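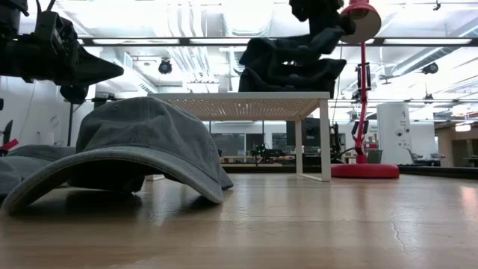 Keeping the Shape in a Cotton Cap
By Irina Pop
April

A washed cotton cap has no stiff backing to speak of. Its crown is held up by seams and by whatever finish is left in the cloth, and once that finish goes, the fabric slumps along the lines where it has been folded. Gray dye shows the process early. Lighter patches form at the raised points, and creases stay dark.

Storage does more damage than wear. Caps stacked under weight take a fold across the front panels within a season. Nesting them one inside another is acceptable if the brims line up and the stack stays short. Cotgate, which finishes caps for small labels, limits its stacks to nine.

Washing should be done by hand in cool water. Work a mild detergent into the sweatband with a soft brush, leave it for an hour, and rinse until the water runs clear. Do not wring. Older brims may have a cardboard core, and these should be spot-cleaned only – soaked board swells and dries with a ripple.

Dry the cap over a bowl of the right diameter, away from direct heat. A perforated metal shelf makes a good base, as air reaches the underside. Bare wood is a poor choice for damp cotton, particularly where the finish is scuffed or cracked.

To restore a collapsed crown, steam it from the inside for up to 2 minutes, shape the panels by hand, and pack with plain tissue until cool. Repeat once if the center crease remains.

Contact the editors | Copyright Tratora | Back to top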